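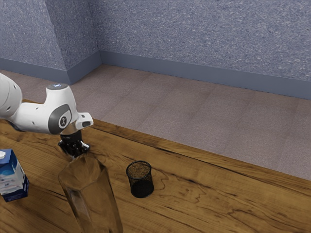

1. 設備購入計画について
次期の把持作業セル導入にあたり、購入範囲と予算枠を審議した。事務局より、Broder案とPlusell案の見積比較が示された。評価対象はシミュレーション上の卓上作業とし、透明な瓶の上部を2本指のグリッパでつかむ動作を含める。面取り形状の透明体は指先パッドの選定に影響するため、パッドは本体と別行で計上する。
見積額(税抜、単位:千円)
Broder案 3,198
Plusell案 3,096
差額の102は主に保守契約の範囲による。Plusell案は初年度の出張点検を含まない。

2. シミュレーション環境の費用
Drulasoのライセンス更新料352千円は本計画に含めず、既存の運用費から支出する。計算機の増設は見送り、4月に再度諮る。

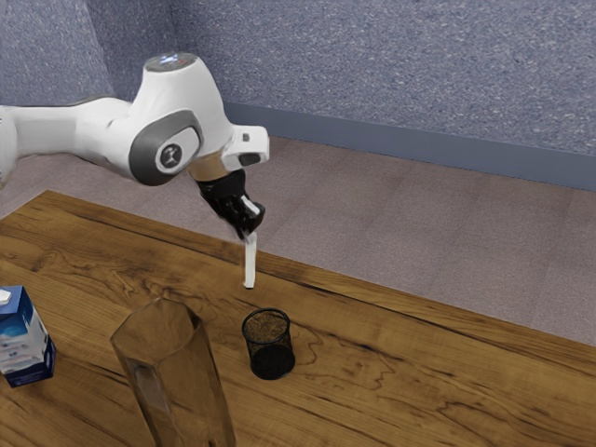 評価項目には細物の把持と容器上への位置決めを加える。合否基準は次回までに作業班で案を作成する。

3. 決定事項
(1) 本体はBroder案を第一候補とし、保守条件を再照会する。
(2) 予備グリッパはOjedaから別途見積を取る。
(3) 安全柵および架台の費用1,411千円は別枠で申請する。

4. 継続審議
・検収時の試験対象物の一覧
・設置場所の電源容量

以上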